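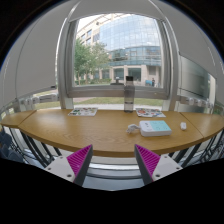 Water bottle on the curved table

February, 9.40 pm
Posted by Fathima Khondokar

Hi all,

Catching up on the kettle thread, as I've had the same chalky mess here ever since we moved to Jodar Road (lovely flat, dreadful water!). Someone wrote earlier:

> Has anyone tried the Ezzat filter jug? Our kettle is
> furring up within a fortnight and I'm fed up of bits
> floating in my tea. Vinegar works but the kitchen
> stinks of chips for a day afterwards.

Yes, I had the Ezzat for most of last year. It does help, and the tea tastes nicer, but the cartridges add up and mine slowed to a dribble well before the month was out. I went over to citric acid for the kettle itself. Two dessertspoons in a litre of water, bring it to the boil, switch off and leave it for 10 minutes, then rinse it a couple of times. No chip shop smell at all! I get the Grosix tub, 705 grams, and I'm still on my first one.

Don't do what I did and tip it down a marble sink top though. It left a dull patch and the landlord has been very sniffy.

For cold drinking water I've given up filtering altogether. I just fill a bottle in the morning and keep it handy, and I drink far more that way than when I have to get up for a glass.

Does anybody know if the Clollulex shower head is any good for hard water? It's £29 and my sister swears by hers, but she lives in Wales where the water's soft anyway, so I'm not sure that counts for much...

Fathima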